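Search datasets, files, users...

# Grerkent Club Games

Game scores from the weekly evenings of the Grerkent chess club, transcribed from paper score sheets into PGN. Maintained by Si-woo Ok. Last revised 2023-10-26.

## Contents

- `games/` — one PGN file per evening, 43 files
- `players.csv` — player codes and club rating at time of play
- `sheets.csv` — sheet number, file name, transcriber code, legibility grade
- `errata.txt` — corrections made after first release

Sheet numbers run to 44 because one evening filled two binders. The second binder was merged into the file for the first, and the original numbering was kept so that references in the Emstead newsletter still resolve.

## Transcription

Each sheet was typed twice by different people and the two versions compared move by move. Where they disagreed, the white and black sheets were both consulted. If the disagreement remained, the game was cut at the last agreed move and the tag `Truncated "yes"` was added. Results are kept even for truncated games.

Legibility is graded from 1 (clear) to 4 (partly guessed). Games graded 4 should be left out of any opening statistics. 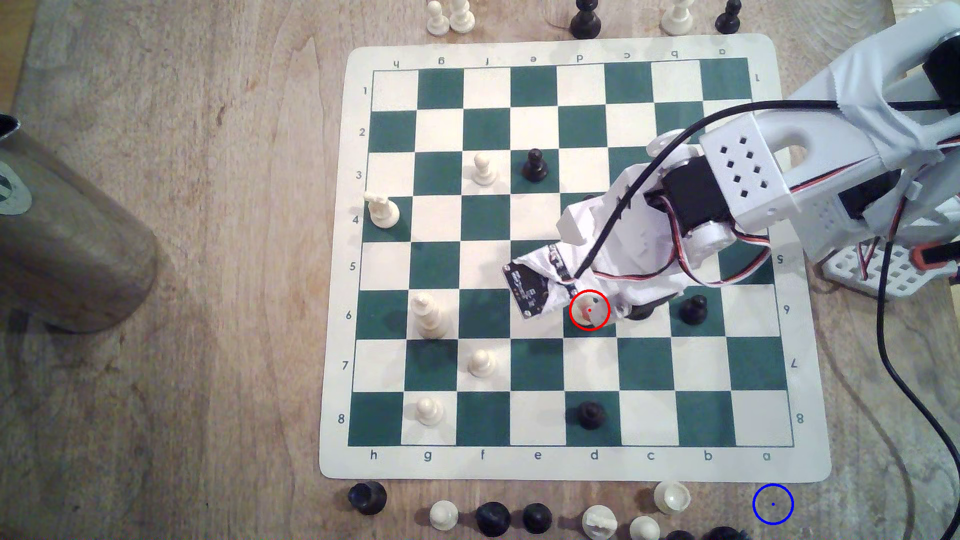 Notation is standard algebraic throughout. Older sheets from the Brellano section use descriptive notation and were converted by script, then checked by hand. A recurring fault is the mirrored game, in which a player recorded moves from the wrong side. Club mats have printed coordinates, and from the side where the files read h to a, left to right, with rank 8 nearest the edge of the table, it is easy to copy a square from the wrong corner. Mirrored games were rotated before release and carry the tag `Rotated "yes"`.

## Known problems

- Clock times were recorded on about half of the sheets and are not included.
- Two players share the code `BG2` in the June files. See `errata.txt`.
- Castling is written with zeros in files converted from the Begay spreadsheet. Most parsers accept this — some do not.

## Use

Free for study and teaching. Player names have been replaced by codes; please do not try to reverse them. Send corrections with the sheet number and move number.

This site uses cookies to remember your settings. Accept all | Manage preferences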